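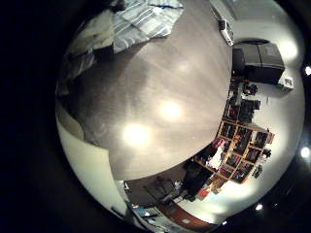
Clearing and Cleaning a Smooth Floor in a Shared Room

Search this site Search Go

November. Prepared by Alina Coman, Household Services, Otdale Residents' Association

This guidance applies to all shared rooms in the Storkport building with a smooth grey floor. It covers the removal of fabrics and loose items from the floor, the care of open shelving, and routine cleaning. Residents should allow 80 minutes for a first attempt. Later sessions are usually shorter.

Before you begin

Open a window where possible and switch on all ceiling lights. Marks on a smooth floor are easiest to find when light falls across it, and faint streaks that cannot be seen from the doorway will often show beside a bright reflection. Move chairs away from the shelving and place them outside the room.

Step 1. Fabrics

Fabrics should be dealt with first. Lift each piece from the floor, shake it gently, and decide whether it is to be washed or put away. Do not push cloth along the floor with a broom, as grit caught in the folds may scratch the surface.

Striped items are best folded with the stripes as a guide. Spread the cloth out, find two corners on the same side, and bring them together so that the stripes lie parallel. Where a corner has turned over, the stripes on the flap will run in a different direction from the rest and should be straightened before the next fold.

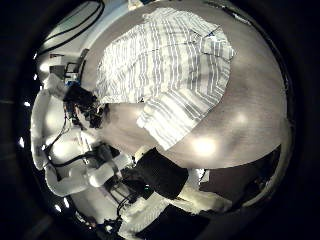 Smooth out any bunched or twisted sections by hand, working from the middle towards the edges. Fold the cloth in half, and in half again, then set it on a clean surface away from the area to be washed. Cushions and bedding should be stacked separately.

Step 2. Items along the wall

Bags, small containers and cables tend to gather at the base of a wall. Sort them in one direction, starting at the corner nearest the door. Cables should be unplugged, coiled loosely and tied. Electrical equipment must be switched off at the socket before it is moved. Items left without a name label are taken to the Barua store room, where Rezaul Rathnayake will hold them for 29 days.

Step 3. Cube shelving

Empty one compartment at a time and wipe it with a barely damp cloth. Return books upright, with heavier boxes in the lowest row. Cloth should not be pushed in among books. Compartments measuring less than 29 cm across are not suitable for large files.

Step 4. Washing the floor

Sweep or vacuum towards the door. Add 115 ml of Dramon floor cleaner to a full bucket of lukewarm water and mop in overlapping strokes, wringing the mop well each time. Change the water when it turns cloudy. If streaks remain once the floor has dried, go over it again with plain water.

Furniture may be returned when the floor is fully dry. Questions about supplies should be addressed to Tiago Peixoto in Room 111.

Sign up to our newsletter for building notices. This site uses cookies. Accept Manage settings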